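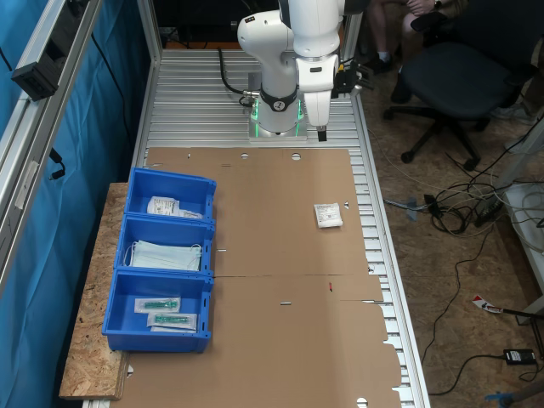

Huiling Lu wrote in response to the previous entry that the northern approach to the Pusholm Ridge should be avoided after the first heavy rain, as the clay section above the ford does not drain and the alternate path adds only two miles. Her comment arrived in time to be of use, and the itinerary given in that entry has been revised accordingly.

The revised plan was as follows. Our party of five would leave from the Arkine trailhead, take the alternate path around the clay section, and camp the first night at Jiang Lake. The second day would follow the ridge to the Estia shelter, and the third would return by the valley road. The full distance was 30 miles. Yichen Fang held the permit and Guangming Xiao carried the map and the written route card, a copy of which was left at the ranger station.

The alternate path is well marked for its first half. Beyond the footbridge the blazes are older and several have been lost with fallen trees. We stopped twice to confirm our position against the map, and on the second occasion found that we had followed a stock trail downhill for a quarter of a mile. The error cost us little time - the climb back was short - but parties arriving late in the day should take particular care at this junction.

Jiang Lake was lower than it had been in September of last year, and the usual place for drawing water had become a wide shelf of mud. Water was taken instead from the inlet stream on the east side. All water from this source should be filtered. The tent sites nearest the shore are now closed for replanting, and campers are directed to the upper bench.

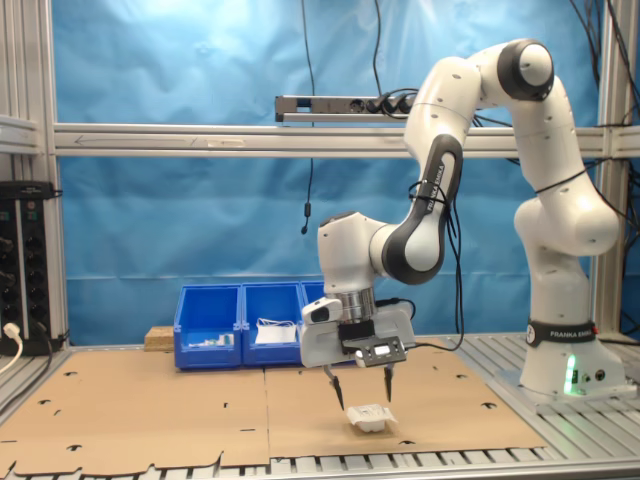 The ridge itself was walked in steady wind. Wenjie Long had developed a blister on the first afternoon, and it was agreed at breakfast that the pace would be set by the slowest walker. We reached the Estia shelter shortly before dark. The stove there is in working order, but the supply of split wood was small and the door latch requires repair. Both matters have been reported.

It had been our intention to extend the route to the southern lookout on the final morning. Cloud covered the ridge at first light and Jinfeng Zou proposed that we go down directly, to which all agreed. The valley road is easy walking, with one shallow crossing.

The southern lookout remains to be done, and is planned for next spring if the access road has been reopened. Readers who have walked that section recently are invited to leave a note on its condition.

Posted Oct 24, 2025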